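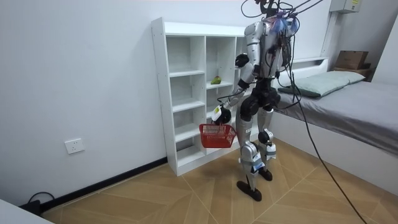

Living > Storage > Small Rooms

Open Shelving in a Small Bedroom

An open cubby unit has no doors, so anything stored in it stays on view. In a small bedroom with white walls the effect is stronger, and the usual fix is to put loose items into baskets. The choice of basket matters more than the choice of shelf.

Naveed Kiani fits out rental bedrooms in Callimton and has worked on 31 of them. He starts with the lower cubbies. These hold the things used daily, and they are the hardest to see into from standing height. A small open basket in red plastic mesh works well at this level. The slotted sides show the contents, dust falls through, and the color is easy to find against white shelving. A folding handle lies flat when the basket is put away and comes up for carrying.

Measure the cubby opening before buying. Kiani leaves 2 centimeters of clearance on each side and 3 above the rim. Less than that and the basket scrapes on the way out. More, and small items end up beside it.

Weight is the next limit. Folding handles pivot on two short pins, and the pins wear before the mesh does. Socks, chargers and hand towels are fine. Books should go directly on the shelf, spine out.

Floor space in front of the unit has to stay open for the full depth of the basket plus a step back. In the Sorndale flats, with 100 centimeters between bed and shelving, Kiani turned the units to face the door.

Last updated: 23 September 2026

Contact | Copyright Nulbridge | Back to top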